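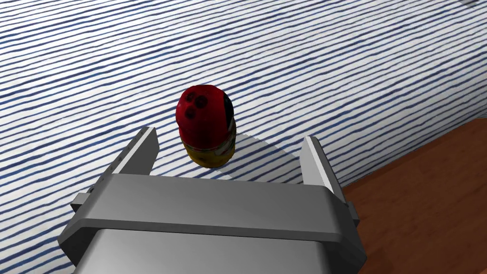 From: Leonilde Barreto
To: wonano-users
Date: 30 May 2018
Subject: Re: [wonano-users] planner gives up when the grasp camera sees its own shadow

Hi Fernanda, hi all,

Fernanda Matos wrote:
> We moved our tabletop tasks over to Wonano after the February release
> and mostly it has been painless, thank you. One thing has me stumped.
> When the hand gets close to a small object, the segmenter starts to
> merge the object with its shadow, the bounding volume grows sideways,
> and then the planner says the grasp is wider than the fingers can open
> and quits. It only seems to happen on the patterned cloth. With a plain
> table texture the same seeds go through.
>
> Is there a knob for this, or should I just turn shadows off in the
> renderer? I would rather not, as we want the policies to cope with them.
>
> Fernanda

Thank you for writing this up so carefully, and please don't turn the shadows off! I had a suspicion when I read your message and spent most of yesterday evening on it (tea went cold twice), and I think I can save you some hunting.

I set up the nearest thing I could to your case: the striped cloth, the little red and yellow container standing on it, fingers open on either side, and the approach pose just short of contact. The shadow is partly see-through in our renderer, so the stripes still show faintly inside it. The segmenter works on local contrast first and depth second, and with wavy dark stripes running through a gray patch it finds plenty of edges that it likes. A few of them lead straight back to the base of the object, and off it goes. On a plain table there is nothing in the shadow to catch hold of, and I believe that is why your seeds pass there.

I ran 1,057 approach poses through the stock settings and 212 of them came back with an inflated volume. Every one of those had the shadow touching the object in the wrist view. After I switched the order, so that depth gets the first say and contrast is only used to tidy up the outline, the count went down to 9. I looked at all 9 by hand and they are a different problem (the depth image has a hole along the edge of the finger, which is an old bug of ours and has its own ticket).

So, the practical part. In your perception config, set

segment.order = depth_first
segment.shadow_margin = 14

The margin is in pixels at the default wrist resolution. If you have changed the resolution you will need to scale it yourself, I'm afraid, and I know that is ugly. Please also clear the mask cache before you try it. I forgot to, and sat there for a good half hour wondering why nothing I did made any difference. 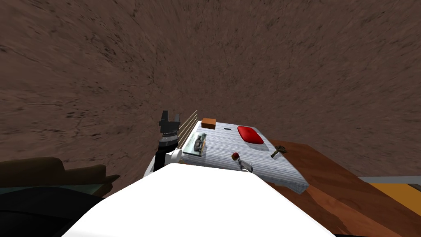 The other thing I wanted to mention is the planner side, because even with a bad mask it shouldn't simply quit. Right now the width check runs once, on the first estimate, and if it fails the whole query is thrown out. Halliday's old branch had a retry in there that backed the hand off a little, took a new view and asked again. It was dropped when we merged the Zivano collision checker – I think by accident, I can't find any discussion of it in the archive. I have it working again on my machine, but it is slow when the arm starts folded up high, with the elbow out to one side, and there is clutter to get past on the way down. The checker then tests every small item on the table against every link of the arm, over and over, including things that are nowhere near the path. A coarse box test in front would fix most of that, and I hope to get to it soon.

If anybody still has notes from the Lollier port, where I remember a similar trick being used, I would be very grateful for a copy. Mine went with my old laptop.

Fernanda, could you send me two or three of your failing seeds, along with the camera config? I'd like to be sure we are looking at the same bug before I push anything to the main branch. Mail them to me directly if they are large, the list still bounces big attachments. And if depth_first makes anything else worse for you (very flat objects would be my first worry), do tell me that too.

Warm wishes, and thanks again for your patience with us,

Leonilde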